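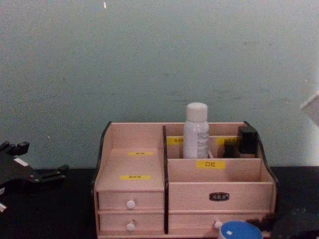
# Steseck Names Director for Droltier Phone Campaign

**Sunday, September 3, 2023** – Steseck has appointed Iolanda Bittencourt to direct the advertising campaign for its new phone, the Droltier. She joins from the agency Brandão, where she led work for consumer electronics clients.

The campaign consists of 3 short films shot in Plutcombe in April. Each runs 80 seconds and follows one owner through a working day.
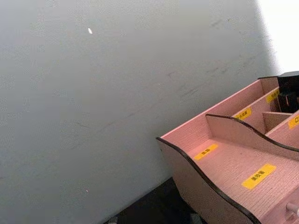
## Release Plans

The films will be shown before features in 130 movie theaters and on the company's website. Yanling Wan, head of marketing at Steseck, said the company wanted "stories first and specifications second." 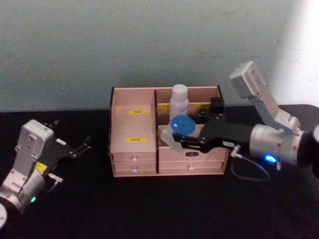 The Droltier goes on sale the same week the first film opens. Store displays will be kept plain, with the phone and its accessories set out on black tabletops and small yellow labels marking each item. Retail partners will receive display instructions in advance.

Press contact: Zane Venckus, Steseck Communications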